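Staltach Episode Cutter 2.0
Software for slicing and labeling two-handed gripper recordings

Staltach sells a desktop program that takes long recordings from hand-held grippers and cuts them into separate episodes, each tagged with what the fingers were doing. Collel resells it with a support plan. We list it because customers keep asking for it, and we tried it before agreeing to. We had heard "fully automatic" from this corner of the market before, and we went in expecting to do plenty of cutting by hand.

Our test material was tabletop tidying: soft packets, a plush toy, a plastic basket. Soft things are where these programs tend to fall apart. Wrapping shines, cloth folds, and a packet rarely has the same outline twice.
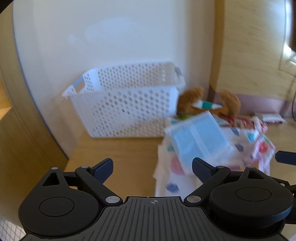
Test material: fingers open, with a light blue packet and printed cloth in front of the basket.

What the program does

Version 2.0 reads the video and the finger-opening signal together and proposes cut points. You accept them, drag them, or throw them out. The timeline is good. Scrubbing is quick even on a long recording, and both hands stay lined up on one ruler, which the previous version could not manage without a manual offset.

The automatic labels are "reach," "hold," "carry" and "release." Reach and release are dependable. Carry is a guess dressed up as a measurement — the program calls it whenever the background moves and the fingers are closed, so a turn of the wrist can earn the label too.

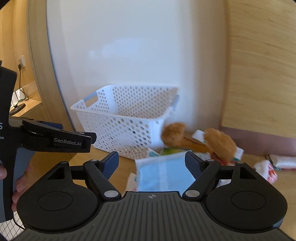

The object tracker is the part we would not pay extra for. The sales sheet promises it will follow 100 objects at once. We never got near that and can't think why anyone would want to. On our clips it handled rigid items well enough, then merged neighboring wrappers into one object and kept the merged name for the rest of the episode. You can split them by hand. Plan on doing so.
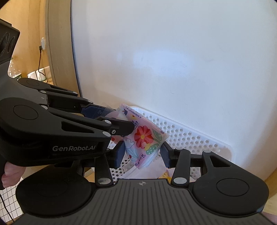

When two grippers work close together, contact labels need checking. The program has one contact field per episode, so if both hands touch the same item you get whichever touched first. Staltach says a second field is planned for February. We'll believe it when the installer arrives.

Export is plain files in folders, with a readable index. The Totholm planner loads them directly. Paewai needs a converter, included, and it drops the confidence scores without a warning.

Details

Order code: 837
License: one seat, $800, updates for one year
Support plan through Collel: $60 per month, optional
Frame rate: up to 60 per second
Runs on: Windows and Linux
Not included: gripper hardware, storage, training

Page checked December 13, 2019. Ask us for the trial copy before you order, and run it on your own worst recording.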